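Lists > Lornasia Chair Menders > Archive > Message

Search this list... Go Advanced search

Subject: Re: Wobbly stacking chairs, and what glue if any
From: Mariama Adjei
Date: March 2, 2020
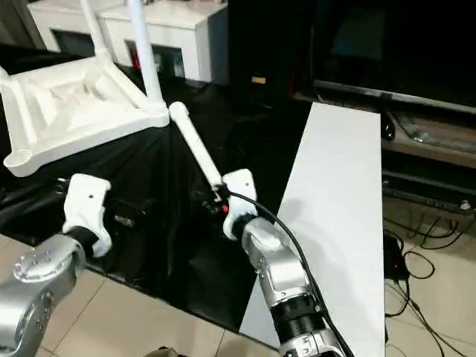 Hello all, and thank you for the kind notes about my knee, which is doing much better and lets me kneel on the shop floor again as long as I remember to put the old bath mat down first.

I meant to answer the question from the Skusau hall last week and then the weekend got away from me. I'm quoting the whole thing because I think a few people joined the list after it went out.

> Hi everyone,
>
> We have 65 chairs in our hall and a good many of them
> have started to rock. They are a mix. The older ones are
> beech with a plywood seat, and the newer ones are molded
> plastic that somebody bought for the summer suppers.
> My brother-in-law says to squirt construction adhesive
> into every joint and be done with it. I have a feeling
> that is wrong but I can't tell him why.
>
> Also, is there any point in mending the plastic ones?
> Two have a crack where the leg comes into the seat. We
> have a budget of 300 dollars for the lot and would like to
> have them ready by June.
>
> Thanks for any help,
> the Skusau hall folks

First, your feeling is right, and please hide the construction adhesive until your brother-in-law has gone home. I have spent more evenings than I care to remember picking that stuff out of mortises with a dental pick. It fills a gap, sure, but it stays a little rubbery, so the joint keeps moving inside it, and then the next person who wants to do the job properly has to get every crumb out before new glue will take. If he has already done a few, don't despair, just put a bit of tape on those so you know which they are.

Now for the beech ones. Turn each chair over on a blanket and work the legs gently with your hands before you reach for any tool at all. You want to know which joints are loose and which are still good, and I would leave the good ones strictly alone. I learned that at Dirnholm, where I took a week's class years ago (lovely place, terrible coffee) and proudly knocked a whole chair to pieces on the first morning when only the back stretcher needed doing. It took me until Friday to get it square again!

Mark every part with tape before it comes out. Left and right, front and back, and which end goes up. You will be sure you can remember, and with one chair maybe you can, but do three or four on the same bench and all those stretchers start to look like cousins. A rubber mallet or a block of scrap wood with a rag around it will do for tapping things apart. If a joint won't budge, warm vinegar on a cotton swab will often soften old hide glue. It won't do much against the modern yellow kind, so for that I use a little heat from a hair dryer and a lot of patience.

Scrape back to clean wood, but go easy, because every shaving you take off the tenon makes the fit looser. If it is already sloppy, glue a thin shaving of beech around the tenon, let it dry overnight, and pare it down until it slides in with a push from the heel of your hand. After that, ordinary yellow wood glue is all you need. Put it on both surfaces, clamp it up, and stand the chair on something flat before the glue grabs. I use an old piece of countertop. The kitchen floor in our house is no good for this, as anyone who has dropped a grape in there can tell you.

About the plastic ones, I'm going to be a bit of a wet blanket. A crack where the leg meets the seat is in the worst possible place, and I have never had a glued one last that I would let my own aunt sit in. Most of those chairs are polypropylene, and hardly any glue will bite on it. People do weld them with a hot iron and a filler rod of the same plastic, and I have seen a neat job done on a backrest, but for a leg I would say take the chair out of use. It's a hall and people lean back in them. If the rest only rock a little, check the feet before anything else. Very often one of the caps has worn through or dropped off, and a bag of new ones costs next to nothing — measure the leg across the outside and buy to that size.

As for the money, I think you will be fine. We did 11 beech chairs for the library here and the biggest expense was clamps, which you can borrow from me if someone is driving this way. Mac Suibhne still carries the band clamps with the cloth strap, or did when I was in there before Christmas, and those are the ones I like best for a round-backed chair. They go right around all four legs and pull evenly. Buy two if you buy any, so one chair can sit while you work on the next.

One last thing and then I'll let you get to your supper. Please write back and say whether the beech seats are screwed on from underneath or held with little blocks. If it's blocks, check those before you take anything apart, as a loose block can make the whole chair feel like it's going. I had one here that I was all set to strip down, and it needed one screw and a dab of glue.

The offer of clamps stands, and so does the offer of cake if you come on a Saturday.

Warmly,
Mariama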